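Leave the Tray on the Table

Quick one today, I'm writing between two other things. But I keep having this argument and I'd like it written down somewhere.

A coffee machine needs a tray near it. Not under it. Near it. A plain plastic tray with a rim, the kind you'd get in a school cafeteria. Mine cost 3 dollars at a closing sale in Skornthorpe and I have carried more on it than on any dish I own.

Rukhsana Virk, who I share a workspace with, thinks trays are clutter. Her view: clear table, machine, done. Cups live in the cupboard. You walk over, you get one, you walk back. Fine. Except people don't. They make one coffee, carry it off dripping, come back for the second, forget the spoon. Then there's a ring on the wood and a trail of spots all the way to the window.

And wood stains. I spent most of one May sanding rings out of my mother's table and I did not enjoy it one bit.

The drip grate on the machine catches what falls under the spout. That's all it catches. It dosen't help with the used capsule, the wet spoon, the sugar. The tray does. Load it, carry it, bring it back, wipe it. Ten seconds at the sink.

Yes they get ugly. Scratches, marks, little spots that may or may not come off. So what. Better the tray than the table -- I'd say that to anyone, and I have said it to Rukhsana, more then once.

She wants one of those fitted coffee stations with drawers. Ignacio Ulloa priced one for her. 125 dollars, before shipping! For drawers! You still have to carry the cups.

Keep the tray out. Not in a cupboard, you'll never use it.

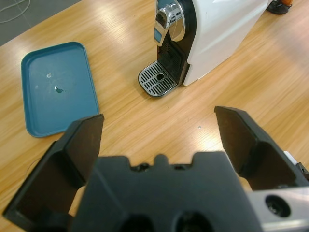
Coffee machine and blue tray, both out on the table.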